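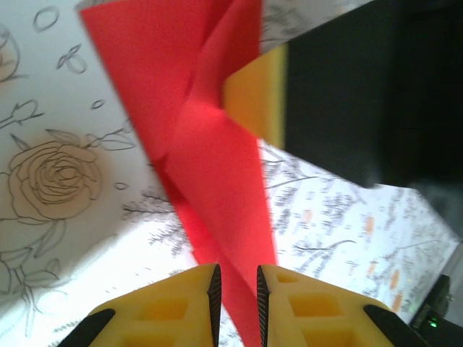 Figure 2. Red sheet, partly folded. Overlapping flaps, pointed fold near the middle, long wedge at the lower end.

4.2 Crease order and the narrow wedge

Folding sessions ran in April at the Drirnville site, 126 sheets in total, all from the same red stock. Same model each time. Sheets with a torn corner were left out of the count (see 3.1). Kavinda Siddiqui scored the creases, Anoma Bhuiyan scored them again without seeing the first set. Disagreements settled by a third look.

Most of the trouble came late. The early folds are wide and forgiving, and a small error there hardly shows. Once the sheet narrows to a wedge (Figure 2) every layer below adds thickness and the crease starts to drift. Of the 126 sheets, 90 had a clean wedge by our measure. The rest were off at the tip, usually with one flap sitting a bit proud of the one under it.

Tone was more useful than we expected. Flaps lying at different angles take the light differently – deep crimson in the shaded parts, closer to coral where it is brighter – and both scorers ended up using that shift to find fold lines. It is not a measurement. Two flaps at nearly the same angle look like one, so we kept the ruler check for every sheet.

Order mattered too. Wedge first then cross flap gave sharper points than the reverse, though the cross flap was harder to seat. Piyumi Seneviratne sugested a softer first crease, pressed hard only at the end. Tried on the last batch only, too few sheets to say much. Results kept seperate in Table 3.

One limit. Paper weight was fixed throughout, and the Worine sheets used in the pilot were heavier, so pilot numbers are not pooled with these. Heavier paper would likely make the tip worse. Also no repeat folding of a used sheet – an old crease pulls the new one toward it, and we had no good way to score that.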